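## 4. Setting up the public comment queue

Use this section once the council calendar is loaded into Vemis. You need clerk access. Members' office accounts can view the queue but can't change it.

1. Open **Meetings** and choose the session you want.
2. Select **Comment queue**, then **New**.
3. Enter the agenda item number exactly as it was posted. Vemis doesn't match on titles.
4. Set the speaker limit. The default is 15 per item, and the maximum is 88 for the whole meeting.
5. Set the written comment length. The default is 800 characters.
6. Select **Publish**. The sign-up page goes live at once.

**Note:** Items moved to the consent calendar lose their queue. Export the list before you move the item – it can't be recovered later.

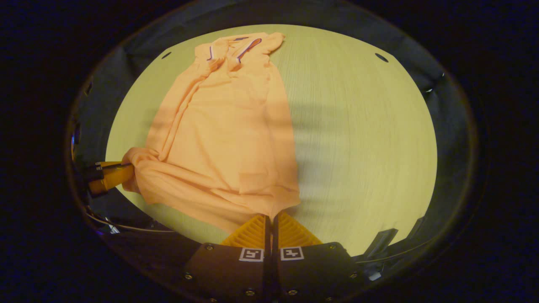
The Husine town clerk's office wrote to us that residents who signed up under one item were dropped when that item was split in two, and asked for a way to carry them over. As of the December update, select **Copy speakers** on the original item before splitting it.

**Caution:** Don't change the speaker limit after sign-up opens. Lowering it removes the most recent names without notice.

7. On meeting day, select **Lock queue** before the chair calls the item.
8. Print the list for the chair. Lists over 50 names print on two pages.

To reopen a locked queue, see section 6.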